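Speaker notes: Your Shirt Is Wet Longer Than You Think
Mwanahawa Mosoti
Nyaga Tenants' Evening, March 30, 2018

Slide 1. Title
Wait for the folding chairs to stop squeaking. Thank the hosts. Say the talk is on indoor laundry drying and watch for the faces of people who were brought by a spouse. Promise it ends before the coffee does.

Slide 2. Why I care
I rent a one-bedroom in the Grurkine building, fourth floor, north side. In January I found a gray bloom behind my bookcase in the shape of Florida. The management company told me I was "living too wetly." I have that in writing. I asked them to explain and got a leaflet about boiling pasta with the lid on.
(Pause. This usually gets a laugh. If it doesn't, move along.)

Slide 3. Where the water goes
A load of washing comes out of the machine carrying a surprising amount of water. By evening the clothes are dry, and people feel the matter is closed. The water is now in the air of your apartment, looking for the coldest wall you own. Mine was behind the bookcase. Ask the room where theirs is. Somebody will say "the closet" right away and look sad.

Slide 4. My notebook
I weighed my laundry for 14 weeks. Kitchen scale, bathroom scale for the towels, notebook. The biggest load lost 973 grams between hanging and folding. Please do not ask me what was in it, I didn't write that down, and I have been kicking myself since.
Don't read out the table. Last time I read out the table.
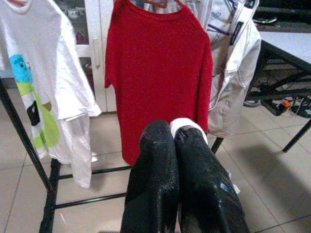 Slide 5. Spacing
Leave a hand's width between things. I know. You have one rack and a family. But two shirts touching will dry like one very thick shirt, and the sleeve in the middle will smell like a pond by morning. Hangers help with shirts. Jeans go upside down by the hems, pockets pulled out, dignity optional.
Socks: no advice. I have made my peace with socks.

Slide 6. Pick one room
Close the door and open the window a little. People hate this part because they paid for that heat. Say so before they do. What you want is for the damp air to leave by the window instead of touring the bedroom. If you have a bathroom fan that works, use the bathroom. If you have a bathroom fan that only makes the noise of working, hold a square of toilet paper up to it. Mine dropped straight into the sink.

Slide 7. Gadgets
I own a Folix dehumidifier. It is loud and I am fond of it. On bad days the meter in my bedroom said 88 percent before I bought it, and I had been blaming the meter.
The Netetus is the heated rack my sister swears by. I tried hers for a weekend. It warms whatever is touching a bar and leaves the rest to its own devices. Fine for towels.
Skip the crystals in the little tub unless the question comes up.

Slide 8. Talking to your landlord
Send photos with dates. Ask for the fan to be tested. Keep the word "mold" in the subject line. It took me 4 emails to get a man with a ladder, and he was very nice.

Slide 9. Questions
Someone will ask about drying outside. Yes, if you have an outside.
Someone will ask about ironing things dry. Same water, same room, more effort.
Leaflets are by the door, next to the cookies. Leave my email up on the screen while they put on their coats.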